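**Umcombe opens a bread and grains kitchen at Molora in February**

MOLORA - Umcombe, the small cooking school best known for its long Saturday-style suppers and its shelf of well-thumbed handouts, is pleased to share that it will open a second teaching kitchen in Molora this February, given over entirely to bread, porridges and whole grains.

The new kitchen will run a course of seven evening classes, each one 90 minutes long, built around a single grain or flour. Students will start with plain wheat bread and work their way through rye, oats, barley, corn, buckwheat and rice, and they'll take home whatever they bake or simmer that night, along with a jar of the school's own sourdough starter, which answers to the name of Văn and has been fed every morning for longer than some of our students have been cooking.

We have wanted to do this for a very long time. People come to our general classes and tell us, a little shyly, that they can roast a chicken with their eyes closed but have never once made a loaf they'd want to serve to a guest. Bread has a way of making good cooks nervous, and we would love to help with that - slowly, with plenty of butter on the table and nobody hurrying you along.

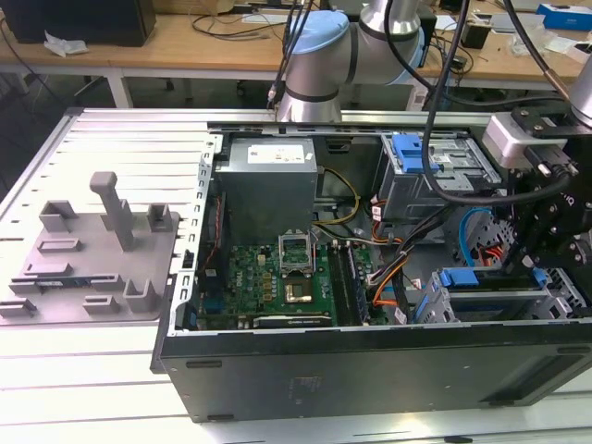

Each class begins with a tasting. Then it's straight to the counter, where students mix, fold and shape by hand before anyone reaches for a mixer. Our teachers believe that once you know how a dough should feel, you can bake in any kitchen with any oven, and you'll stop worrying quite so much about the clock.

Flour for the opening course will come from Skatwood, a family mill that grinds to order and has kindly set aside 900 pounds for us. Skatwood's rye is dark, sweet and a bit stubborn, and we think it makes the best toast in the county (we're happy to be argued with on this point, ideally over toast).

The course is open to beginners, and to anyone who has been baking for years and would simply enjoy the company. All tools and ingredients are provided. Please bring an apron, a container with a lid, and a good appetite. Classes start at 7 p.m., and doors open a little early for tea.

Places can be reserved at the front desk of either Umcombe kitchen. Students with wheat allergies are asked to talk with us before signing up, as there will be flour in the air at every session.

**About Umcombe**

Umcombe teaches home cooking to adults in small groups, with an emphasis on everyday meals, seasonal ingredients and recipes that can be made again on a weeknight.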